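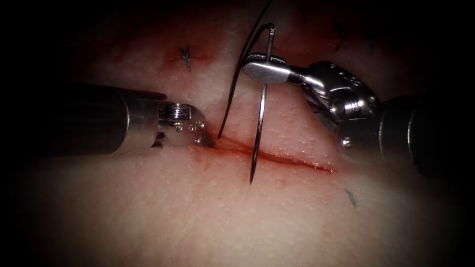
Figure 2. Suturing on a tissue pad with two instruments. A curved needle is held in the right instrument.

Section 4: Planning the purchase of a training station

This section is for the person who prepares the budget. Please read it before you ask Randport for a quotation. The mechanical installation is explained in Section 5.

4.1 Decide what the station will be used for

1. Write down the exercises which your trainees must do in the first year. Suturing needs two instruments, and it uses up pads, needles and thread. Camera exercises use up almost nothing.

2. Write down how many hours per week the station will be in use. Be strict with this number. Most departments write the hours they wish for, and then the instruments are ordered for a load that does not come.

3. Ask who will prepare the pads and clean the instruments. If the answer is "the trainees", add half an hour to each session.

4.2 Separate the costs

4. Make one sheet for the equipment you buy once (arms, base, console, light) and a second sheet for what you buy again and again. Do not mix them. In our first plan Kedir Ayele and I put the needles together with the arms, and the finance office refused the complete page.

5. On the second sheet, enter the pads by closures and not by weeks. One pad can take several closures if the trainee starts each new one away from the old stitches.

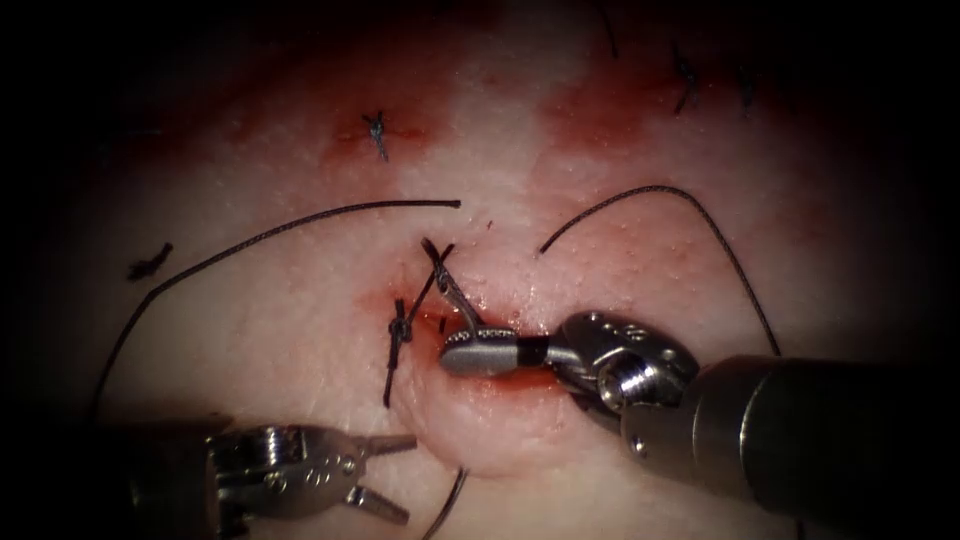
6. Enter the suture thread with a good reserve. Beginners cut long tails and throw away pieces which could still be used, so the first month is always the most expensive one. For our first group we planned 800 lengths and had to order again in July.

7. Enter the instruments by type. A needle driver and a grasper do not wear in the same way, and you should keep one spare of each. The Wonik price list shows them on different pages — check both.

Note: Prices in the Wonik list do not include delivery. For our order the delivery and the packing came to 1,591, and this was not in the plan.

Caution: Do not buy used instruments without a written record of the number of uses. A worn wrist joint can look correct when the instrument is lying on the bench.

4.3 Plan the room and the order

8. Measure the door before you measure the room. The base is delivered in one piece.

9. Reserve 2 electrical sockets for the station only. Extension cables are not permitted.

10. Send the form Prokodden to Randport with both sheets attached. If you also want the Ren software licence, mark it on the form at this time — a licence ordered later is charged from a new start date.

11. Keep a copy of everything. Questions about the form go to Mulugeta Worku, before noon if possible.

Continue with Section 5 when the order is confirmed in writing.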